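April, late evening

The pan came today. I said I would not buy it and then I bought it, which is how most of the things in my kitchen got there. It is the Mosora skillet, the middle size, the one every cooking page has been shouting about since winter. "Effortlessly nonstick without a coating," says the box. I have owned three pans that said something like that and all three are now in the garage holding screws.

Brijesh Upadhyay swears by his. He brought it up again at dinner last week, between the rice and the dessert, and when I asked how long he'd had it he said a month. A month! Anything is nonstick for a month. I could fry an egg on a new hubcap for a month. I told him to call me in a year and he said I'd be sorry I waited, and then two glasses later I was on my phone in the hallway typing in my card number.

90 dollars. I want that written down somewhere so I can't pretend later it was less. The Zerkum one that looks exactly like it to me is 62, and I have a strong suspicion they come out of the same building and get different handles. I looked for anyone who had used both. There are plenty of pages comparing them, and every page has a button at the bottom to buy whichever one won, so I don't know what that is worth.

First complaint, the weight. The page said "light enough for everyday use." Whose every day? I put it on the kitchen scale and the scale gave up and showed me an error. It's heavier than my mother's cast iron, or it feels that way in the wrist, and there is no second handle on the far side. Tipping sauce out of it with one hand is going to be an adventure.

Second complaint, the instructions. A folded sheet in tiny print tells you to season it before use, though the front of the box says "ready to use." So which is it? I did the oil thing anyway, wiped it thin, put it in the oven, opened the window. The smoke alarm went off regardless and the dog hid in the tub. Then the sheet says to repeat until "a deep even tone develops." I did it twice and have a tone that is neither deep nor even. It looks like a map of some lakes.

Then eggs, because everybody does eggs. Egg one stuck. I let the pan heat longer, used more butter than I'd ever admit to a doctor, and egg two slid around like it was in a commercial. I was pleased for a minute. Then I thought, well, that was a spoon and a half of butter. The old pan from the thrift store would do the same with that much in it. I may run that test tomorrow, same eggs, same butter, old pan on the left burner. I have a feeling I know how it goes.
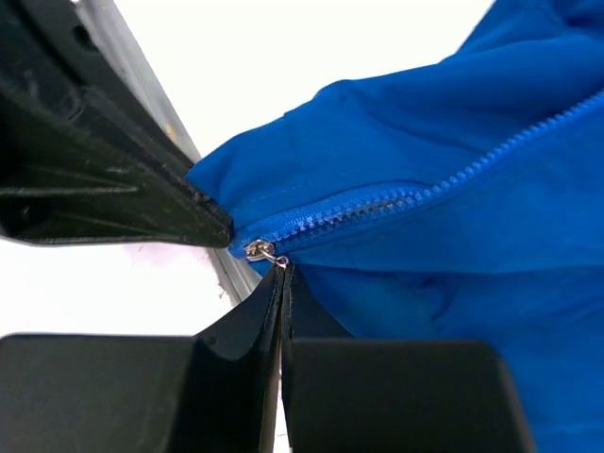 The blue one, zipper and little ring pull.

I did read the warranty, which I never do. Lifetime, it says in big letters, and on the second page it turns into "lifetime of the cooking surface under normal conditions," and normal conditions do not include high heat, acidic food, metal tools or the dishwasher. So no tomatoes. I make tomato something four nights a week. What is left, pancakes? And you have to send the pan back at your own cost, and given the weight I would guess shipping eats half of what you'd get.

To be fair to it (I am trying) the handle stayed cool the whole time on the burner. The lip pours cleanly if you can lift the thing. And the potatoes I did for supper had a better crust than I usually manage, brown all over and not just in the middle. I don't know if that was the pan or that I left them alone for once while I was arguing with the dog. M. said they were the best I've made. M. also said that about the ones in March, out of the old pan.

The lid is sold separately. Of course it is. The box shows it with a lid on, steam coming out, a sprig of something next to it. The lid is 26 dollars from them. Aliyu makes a plain glass one in the same width and I think I'll try that, or just keep using the dinner plate I use now, which has done the job for years and cost nothing.

Washed it by hand, hot water, no soap, as told. I don't love the no soap part. I know all the arguments. It smelled of onion afterward and I gave it one drop of soap when the house was quiet. If it rusts by the weekend I'll know who to blame, and I won't be telling Brijesh.

The Wunlow knives are still in the drawer from the last time I believed a web page. 8 of them in the block and I use the small one and the bread one. I should look at that drawer every time I feel the urge coming on.

I have 30 days to send it back – I kept the box, folded flat behind the fridge. Plan is to cook in it every night and not look at any more reviews. Tomorrow the egg test, then fish, skin side down, no mercy. If the skin comes off in one piece I'll say so here. If it doesn't, there's still room in the garage.

Dishes done, dog out of the tub. Bed.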